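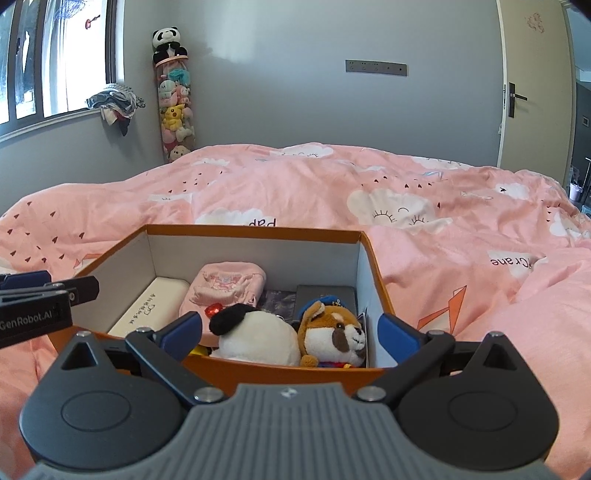
Can a Robot Tidy Your Bedroom Yet?

Think about the last time somebody told you to clean up your room. You probably complained a bit, and then you did it. You picked up the soft toys, put them in a box, folded some clothes and pulled the covers straight. It may have taken you 21 minutes, and most of that time you were thinking about something else.

For a robot, that same job is one of the hardest there is.

Robots that are already good at their jobs

Some machines have been doing chores for a long time. A washing machine washes clothes. A dishwasher washes plates. A robot vacuum drives across the floor and sucks up dust. In factories, robot arms weld car doors and stack boxes all night without getting tired.

These machines have something in common. Each one does a single kind of job, and people have made the job easy for it. You have to put the clothes in the washing machine yourself. You have to pick your socks up off the floor before the vacuum gets there. In the factory, every car door arrives in the same spot and is the same shape as the one before.

A bedroom is different. Nothing is in the same spot as yesterday.

Why soft things are hard

Imagine a robot that has to pick up a wooden block. The block has flat sides and keeps its shape. If the robot squeezes it, it is still a block.

Now give the robot a plush toy. When the robot squeezes it, the toy squashes. It might have a hat that slides, or a tag that gets in the way. A zippered pouch flops over when you lift it by one corner. A comforter is worse, because it is big and wrinkly and can fold in more ways than anyone could ever list.

Your own hands deal with this all day. Your skin feels when something starts to slip, and your fingers hold on tighter before you have time to think. Many robot hands have only two fingers, and some of them can hardly feel anything at all.

Why seeing is hard too

A robot looks at the world with cameras. Suppose there is a box of small things on a bed. One toy is in front of another, so the camera sees only half of the one behind. Something yellow is poking out at the bottom. Is it another toy, or part of the first one? You would reach in and find out. A robot has to make a guess from the part it can see.

Printed patterns can cause trouble as well. If there is a smiling cloud on the covers, you know right away that it is a picture and you can't pick it up. A robot has to learn that.

How robots learn chores

In the past, people wrote out every move for a robot: go forward 8 inches, close the hand, lift. That works well in a factory. It doesn't work in a bedroom, where the toy might be on the pillow today and under the bed tomorrow.

So now many robots learn by copying people. One way is for a person to do the chore while holding a gripper, a tool shaped like a robot's hand, with a camera on it. The camera records what the hand would see as it reaches, grabs and lets go. A computer then studies these recordings and looks for patterns.

One recording isn't enough. If a robot learned from only one box on one bed, it could be confused by a different box. It needs to see big rooms and small rooms, bright windows and dark corners, neat shelves and messy ones. Even 135 recordings of the same chore would be a small number for this kind of learning.

So, can they do it?

The answer is: some of it, some of the time.

In laboratories, robots have folded towels, loaded dishwashers and put toys into bins. They are often slow, and they make mistakes a person wouldn't make. A robot may drop a toy and carry on as if it were still holding it. A robot that does well in one room may do badly in the next.

Shops have the same problem. A machine can move large cartons around a warehouse, but putting mixed items neatly on a shelf, with the soft packets next to the glass jars, is still mostly done by people.

Engineers are working on better fingers, better cameras and better ways to learn. Robots will get faster and drop fewer things. It is hard to say when one will be able to walk into any bedroom and clean it up — people have made guesses about this before, and many of those guesses were too early.

Try it yourself

You can find out what it is like to have a robot's hand. You will need a pair of kitchen tongs, a box and 9 small things from your room. Choose some hard things and some soft ones.

Put the box on your bed and spread the things out next to it. Close one eye. Using only the tongs, move everything into the box. Then take it all out again and set each thing down gently.

Which things were easy to grab? Which ones slipped? Did you ever bump one thing while reaching for another? Write down what happened and compare it with a friend's results.

Words to know

Gripper: the part of a robot that grabs and holds things.
Sensor: a part that lets a machine notice something, such as light or touch.
Automation: using machines to do work that people used to do by hand.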